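Ticket: Wrist view lags behind arm pose in Plidon sim cell
Status: Open, cause found
Opened: November 1, 2018
Component: Vass bridge, gripper model

First report

Running the Diltlow arm in the simulated table cell, task is the blue oval in the ringed hole. Somewhere past step 1,955 the fingers start closing too early. Same seed, same step, every time, so at least it's a polite bug!

What I tried

1. Restarted the bridge and reloaded the gripper model. No change.

2. Swapped the finger collision meshes for plain boxes. No change either, but the sim runs noticeably faster with them, so I'm keeping that (very happy about this one).

3. Paused the run and pulled the wrist view. The center prong overlaps the lower edge of the cream ring, just below and left of the blue oval. The pose log has the gripper well short of that spot, so the two disagree.

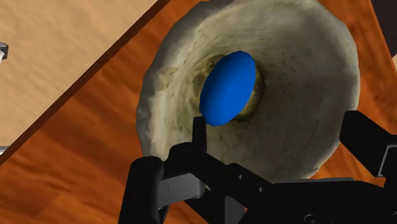
4. Compared timestamps between the wrist view and the pose log. Found it! The pose log is 71 ms behind by this point and the gap keeps growing. The close command reads the late pose.

5. Set the bridge buffer from 50 down to 1 and reran to step 3,000. The gap stays flat and the fingers close where they should. I may have cheered at my desk.

Still to do

Rerun on the Amholm build, which has its own buffer setting. Also check whether the ring's bumpy rim needs a finer collision mesh. Leaving this open until both are done.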